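Flendale plant gemeinsame Beschaffung von Greifarmen für Wohnküchen

Zwei Standorte, ein Budgetplan: Im September beginnt die Ausschreibung

Flendale — Der Wohnverbund Flendale schafft erstmals Roboterarme für seine Gemeinschaftsküchen an, und die Freude darüber ist groß! Die Häuser Rikitier und Kustel legen ihre Mittel dafür zusammen und schreiben die Geräte gemeinsam aus. Beide Küchen sollen die gleiche Ausstattung bekommen, damit Ersatzteile und Schulungen nur einmal geplant werden müssen.

Am Anfang stehen die kleinen Handgriffe: einen Drehknopf stellen, eine Taste drücken, eine Tür öffnen. Viele der 80 Bewohnerinnen und Bewohner wünschen sich genau dabei Unterstützung. „Wir haben mit der Mikrowelle angefangen, weil sie in jeder unserer Küchen steht und jeden Tag gebraucht wird“, sagt Projektleiterin Meriem Hajji. „Zwei runde Knöpfe und eine Drucktaste — daran lässt sich wunderbar festmachen, was ein Greifer können muss und was wir gar nicht erst zu bezahlen brauchen.“

Der Haushaltsplan trennt Anschaffung und Betrieb. Für Wartung und Verschleißteile sind je Standort 3.000 Euro im Jahr vorgesehen, für die Einweisung des Küchenpersonals 485 Euro pro Gruppe. Kaufpreise nennt der Verbund vor Abschluss der Ausschreibung nicht. Angebote müssen Lieferzeit, Garantie und die Kosten eines Fingerwechsels einzeln ausweisen. Auch ein Mietmodell darf eingereicht werden.

Hugo Carré, im Verbund für den Einkauf zuständig, freut sich auf die Gespräche mit den Herstellern: „Wir wissen inzwischen ziemlich genau, wie viel Platz neben dem Gerät frei bleiben muss und wo das Kabel laufen soll. Das steht jetzt alles im Lastenheft, und darauf bin ich richtig stolz.“

Die Unterlagen sind ab September bei der Geschäftsstelle erhältlich. Hersteller können sich schon jetzt für eine Besichtigung der Küche in Kustel vormerken lassen.

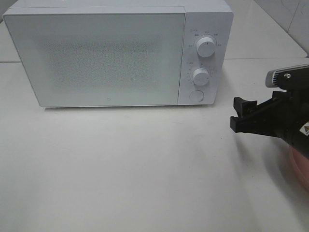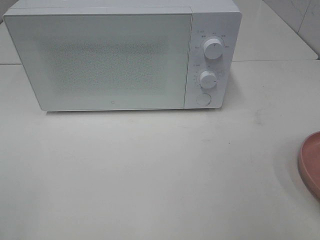 Mikrowelle mit zwei Drehknöpfen und runder Drucktaste

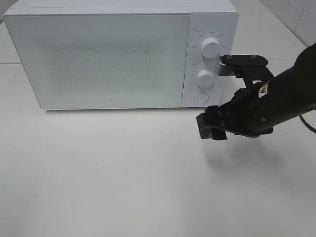
Text: Edith Espinoza
Pressestelle Wohnverbund Flendale

Rückfragen zur Ausschreibung beantwortet Karim Saber in der Geschäftsstelle, vormittags bis 12 Uhr.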